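Search reviews, guides...

Carau 73-piece driver kit - review

16 October 2022
by Marleny Pacheco
1082 shares | 3 comments

Short version first, I have a lot to get through today. Good kit. Bits are good, case is bad, one of the handles is a joke. Buy it if you open old desktops more than a couple of times a year. If you only ever want to swap one drive, borrow somebody's.

Had mine since February. Replaced a Tusura set that I'd more or less worn flat, the #2 Phillips was round as a pencil by the end. So the Carau has been used properly, mostly on office towers getting cleaned up and passed on. Plus one toaster and my sister-in-law's glasses.

What's in it. Bits, lots. Two handles, a small one and a fat one. Extension bar, flexible shaft, tweezers, plastic pry tools, a magnetizer block and a roll-up mat that smells like a new shower curtain. Still smells. Eight months.

The bits

Best part by a mile. The Phillips ones fit. Sounds like nothing but if you've used cheap sets you know the feeling, you lean on it and it climbs out of the screw and takes the head with it. Hasn't happened yet with these. #1 and #2 get nearly all the work and still have clean edges. Torx sizes are all good too, except the smallest, which I twisted on a laptop hinge. My own fault probably, screw was glued in and I was in a mood.

Hex bits are fine. Nut drivers fine, the one for standoffs earns its place, used to do those with pliers and scratch everything. The slotted ones I barely touch. There's a row of odd security shapes I have never needed and neither will you.

The numbers on the bits are printed, not stamped. Mine are already going. Give it another year and I'll be holding them up to the window guessing. Put a dab of nail polish on your favorites.

Handles

Fat one - love it. Spinning cap on top, rubbery grip, enough weight to it. You can run out a long case screw in a few seconds with one hand while the other hand holds the panel.

Small one is bad. Cap is stiff, grip is shiny plastic, slips if your hands are at all warm. I use it to stir the bits around looking for the one I want. Kirsty Penrose has the same kit and says hers spins fine so maybe I got a dud. I did write to Carau and they sent a second one. Same. Bit stiffer if anything.

Extension bar is solid. Wobbles a tiny bit at the joint but holds the bit tight, and that matters more when you're reaching down past a bunch of cables. The flexible shaft is the usual flexible shaft. Everybody wants one until they try to use it.

Magnet

Strong enough to hold a case screw sideways, just. Run the bit through the block a few times and its better. Wears off after a week or two. Don't leave the block next to anything you care about, I keep mine in a different drawer from the kit and then of course can't find it.

Case

Ugh. The tray is foam with slots. Lovely on day one. By the summer the slots for the common bits had gone soft, so now if I pick the case up by the wrong end I get Phillips bits all over the floor. The lid is held with one plastic clip, and that's in the middle, so the corners gape. The old Tusura had a dull metal tin with a hinge and I dropped it down a flight of stairs once and lost nothing. Carau please just do a tin.

I've got a hair elastic around mine now. Works.

Pry tools and the rest

Blue... no, sorry, the pry tools are gray in mine, the blue ones were in the old kit. Two thick, one thin. The thin one snapped in the first month. Thick ones are great for front covers and anything with plastic tabs where a screwdriver would leave a gouge. Tweezers are sharp and line up at the tips, nice surprise. Used for jumpers, dropped screws, one splinter.

No wrist strap in the box, and no little dish for screws. At this price I'd have liked one or the other. I use a muffin tin, one cup per stage, and it beats the mat.

Against the others

Tindall make a smaller set, half the bits, much better tray. Phyllis Hulme swears by it and for one machine at a time she's right. But no extension bar and the handle is thin, my wrist hurts after an afternoon with it. Grureck is the fancy one. Tried Jade Tunstall's for a day. Beautiful thing, stamped numbers, proper hinge, and I'd be scared to lend it to anyone. Not paying that.

Scores, since people ask

Bits - very good
Fat handle - very good
Small handle - bin
Magnet - ok
Case - poor
Would I buy it again - yes, and put everthing in a tin

If you can find the kit on sale it's an easy yes. Full price, think about the Tindall first, then probably buy this anyway for the extension bar. Kirsty Sowerby asked if it's overkill for a first timer. A bit. You'll use up to a dozen of the bits and the rest are company.
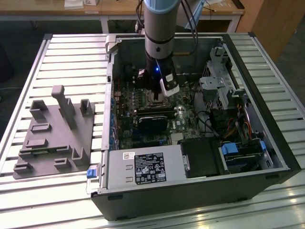

A driver kit is only half the job on a big office tower, the rest is fingers. Lay the thing on its side, panel off, and look before you grab the fat handle. On a Dell like this one check for blue plastic first. There's a blue release latch on the end by the power supply and blue tabs on the drives, so try those before you go hunting for screws. Then the extension bar for anything deep down near the board, especially with black cables snaking all over one side and that red, yellow and orange bunch running down from the drive cage. Push cables aside with a thick pry tool, never the bit. And wipe the board end of the case out with a soft brush while you're in there, an old makeup one is perfect.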